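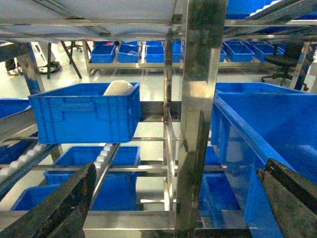

Blue crates on the stainless steel rack, roller tracks to the left

Nancombe Packing Room, minutes of the October meeting
2 min read

Meeting opened at 2:15 p.m. Khải Tiêu in the chair. Minutes of the last meeting were read and approved with one correction: the supplier of the floor mats is Etden.

1. Crates
The order for 36 more blue crates has gone to Climside. Delivery is expected before the end of the month. Crates with split rims are to be set aside by the door and not put back on the rack. Night shift asked whether the old gray lids fit the new crates. They do not. Lids will be ordered separately.

2. Rack and rollers
Two rollers on the lower track were reported as sticking. Innes quoted $200 for a service visit, parts extra. Agreed to go ahead. Until the visit, heavy crates go on the upper levels only if two people are lifting.

Crates are still being loaded with the handle slot facing the wall. They should face the aisle. Khải will put a notice up at the end of the rack.

3. Floor
The floor is to be mopped at the end of each shift, including under the lowest rail. Day shift said the long mop does not reach the back corner. A shorter handle will be bought.

4. Budget
$3000 remains for equipment this year. The lids and the roller service will come out of this. The request for a second label printer was held over.

5. Other business
Locker keys to be returned to the office when staff change shifts.

Meeting closed at 2:50 p.m. Next meeting in November, same room.

Contact the packing room office | © Nancombe | Back to top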